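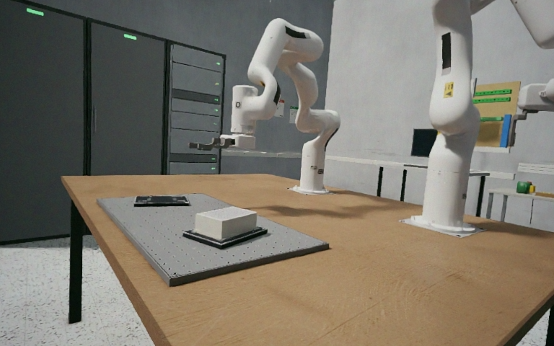
Boven, December

Atska forum > Two-arm scenes > Far arm ignores the tray after loading
Status: open, sort of (see the last update)

Hello all. I'm building a two-arm cell in the back half of my garage and doing all the arm work in simulation first, as I'd like to keep the paint on the real ones when they go up. The scene loads fine and looks lovely – white block sitting in its tray by the perforated board, both arms bolted down, cabinets along the back wall, even the pegboard. Then I press play and the far arm goes off to the left and stays there with its fingers out sideways and nothing in them. It's meant to come down over the block and pick it up!

The near arm does its bit without complaint, and both run the same script with a different base offset, so I was fairly sure I'd fat-fingered a number somewhere.

Setup: Atska 17, Boltus gripper plug-in, scene file started in Atska 16 and carried over when I upgraded. No warnings on load.

What I tried on the first evening:

Restarted everything. Same.

Swapped the two base offsets. The arms swapped places and the one at the back still went wrong, so it isn't tied to one arm model. I was quite pleased with that test until I noticed it had taken me an hour.

Took the block out of the scene altogether. Far arm does exactly the same thing, so it's not dodging a collision with the block or the rim of the tray.

Put the block back, a bit further round in the tray. No change, and now I can't get it back at the angle I liked.

Update, 21:40
Natnael Berhe replied asking for the log with the planner output switched on (thank you, I didn't know you could). Line 335 says "target frame not found, using last known". It's only printed once, which is how I'd scrolled past it all week. The far arm is looking for a frame called tray_b and my tray is called tray_B. I renamed that tray months ago because I thought the capital looked neater. Sigh.

Changed it, pressed play, and the arm now swings over to the tray. Big cheer in the garage. Then it stops well above the block, fingers still pointing sideways, and waits.

Update, 22:25
Nevzat Özkan says the wrist zero moved between 16 and 17, and scenes carried over keep the old value unless you save the arm again from the new editor. I've done that for the far arm and the fingers point down now. I haven't touched the near one, as it seems happy, but Nevzat thinks it may only be happy by luck.

Still to sort: the gripper closes on the block and the block creeps out as soon as it lifts. I've gone up and down on the friction setting in the Boltus panel and can't see any difference, so I wonder if it's reading that value at all. If anyone has a Boltus scene where a plain block gets picked up and stays put, could you post the gripper section? I'll try the MacDonald finger pads from the library tomorrow and add the log either way.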